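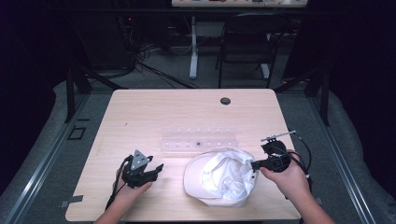 A white cap with a white cloth inside, and a gripper on each side. Tricky stuff!

When grippers get it wrong

Picking up a hat. Easy for you. Not easy for a robot!

Robots have to learn it, and one way is to copy people. A person holds a gripper in each hand and does the job. Pick up, fold, put down. Again and again. The movements get saved, and a computer looks for the pattern.

So what went wrong at Longate?

The Longate workshop wanted a robot that could pack caps. People did the job with hand-held grippers 2068 times. Lots of practise! Then the robot had a go. It closed its fingers, lifted its arm, moved across — and dropped nothing into the box. It hadn't picked anything up. Its fingers had shut on thin air, just above the cap.

And it kept going. Shut, lift, move, let go. 80 caps in the plan, not one in the box.

Finding the fault

First guess: a broken motor. Nope. Motors fine.

Second guess: bad light. White things on a pale table can be hard to tell apart in a camera picture. They turned the lamps up. Still missed.

Third guess was the right one. A screw had worked loose on one of the hand-held grippers, so a part on top had tipped over by 16 millimetres. Less than the width of a 5p coin! But the computer thought the fingers were in one place when they were really in another. It learned the wrong place. Then it did the wrong thing, very carefully, every time.

This sort of mistake has a name — a calibration fault. Calibration means checking that a measuring tool is telling the truth. Kitchen scales need it too. If they say 20 grams with nothing on them, your cake is in trouble.

How they fixed it

Tightened the screw. Checked the gripper against a marked block. Threw out the bad recordings, all 476 of them, and did those ones again. Boring but it worked. The robot's next try got the cap by the brim.

Could it have hurt someone?

A robot that misses by a bit can hit something by a bit. Thats why the robot at Longate has a big red stop button, and why people stay behind a line on the floor when it moves. Never put your fingers near a gripper, even one that looks switched off.

Try it at home

You need two pairs of kitchen tongs, a cap and a hanky. Put the hanky in the cap. Now take it out using only the tongs. Then try with one eye shut — you will probably miss at first.

Words to know
Gripper: the part that grabs things, like a hand.
Fault: something not working as it should.
Calibration: checking a tool measures properly.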